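Opinion > Facilities > Floors

The Case for the Foam Mat

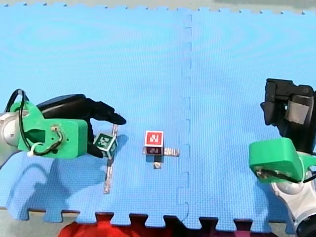
Photo: Ivars Urbonaitė / Hodevari

Interlocking foam tiles deserve a place in the shared workrooms at Dzene. The blue mat is plain, and its seams show, but a worn tile can be lifted and replaced by one person in minutes. Small items dropped on a soft surface are less likely to chip. Last November the board priced fixed flooring for Room 136 and deferred the decision. It should now approve tiles for all nine rooms and set the matter of fixed flooring aside.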